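Two-Arm Cloth Handling: Project Gallery
Adams Robotics Lab, student projects, spring term

The cloth handling project is the second-semester assignment for the manipulation course.

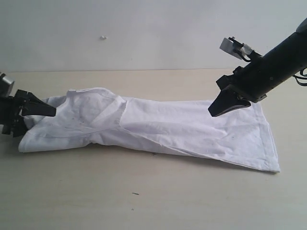
Teams program a pair of arms to flatten and fold a cotton item on a bare table. Both arms run from one controller, and each team writes its own grasp selection and motion code. Fabric was chosen for this year's assignment after the 2 previous classes worked with rigid blocks. A block keeps its shape between the camera image and the grasp. Cloth does not, and most of the lab hours go into that difference.

The white cotton lies lengthwise across the table with one gripper at each side. The left end is bunched and the right end is flatter, which makes the two halves separate problems for the planner. The flat half offers a straight hem and a corner. The bunched half has several layers stacked together, and a fingertip can close on one of them or on all of them.

Wrinkles also matter to the vision code. A ridge such as the raised flap left of center gives a strong edge in the image, and an edge detector with default settings will report it as a border of the cloth. Teams are expected to handle this case before the March review.

Notes on the setup

The planner is Flodari, maintained by the course. It accepts a pair of grasp points and returns synchronized paths. It does not check for contact between the fabric and the table, so approach height has to be set by the team. Starting value is 10 mm above the surface.

Logging goes through Tarnel. Every run must be saved, including aborted runs. Runs without a log are not graded.

Finger closing speed is limited in software. Requests to raise the limit go to Raghda Ghanem, in writing, with the log attached.

Assignment stages

Stage 1: locate the outline of the cloth and mark two grasp points.
Stage 2: grasp, lift and lay flat.
Stage 3: one fold, long edge to long edge.

Each team has 8 lab sessions. Stage 3 is optional and counts for extra credit. A run is scored on the area covered by the cloth at the end of stage 2, compared with the same item laid out by hand. Time is recorded but has no effect on the grade.

Changes from last year

The Warnex simulator has been dropped from the required work. Its cloth model was too stiff at the hems, and code tuned on it needed new grip settings on the real arms. It remains installed on the lab machines for checking joint limits.

Report template and grading sheet are in the course folder. Questions about the vision code: Žydrūnas Rimkutė, lab desk, Sunday afternoons during term.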